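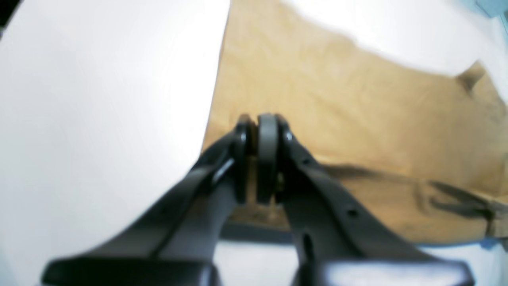
Can a robot fold laundry at home yet?
Simple pieces, one at a time, with plenty of room. A mixed basket of shirts and socks is still too much.

So start with one plain cloth! Damilola Amadi and I used the Brirkix setup at our shop in Berkley, and a cloth teaches you more than a box ever will – it bends, it slumps, it hides its own corners.

1. Lay the cloth on a light surface.
2. Bring the fingers in low and close them slowly.
3. Lift a little, then wait for the cloth to stop swinging.

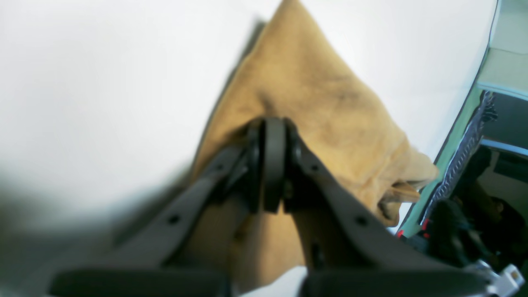 4. Carry it sideways and lower it until the hanging part touches down.
5. Open the fingers and back straight out.

Run all of that 34 times before you change any settings. Notburga Rainer changed two at once in September and lost a whole afternoon. If the fingers pick up nothing, go down 2 mm and try again.
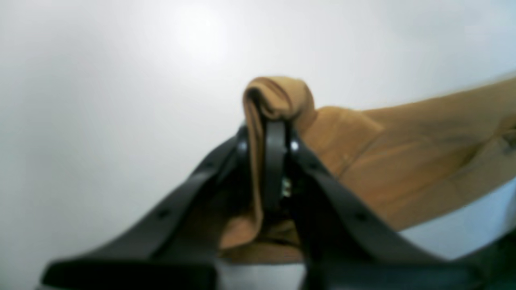
Do I need a second arm?
For picking up and moving, one is plenty. Folding goes much better with two, and I can't wait to try it on dish towels.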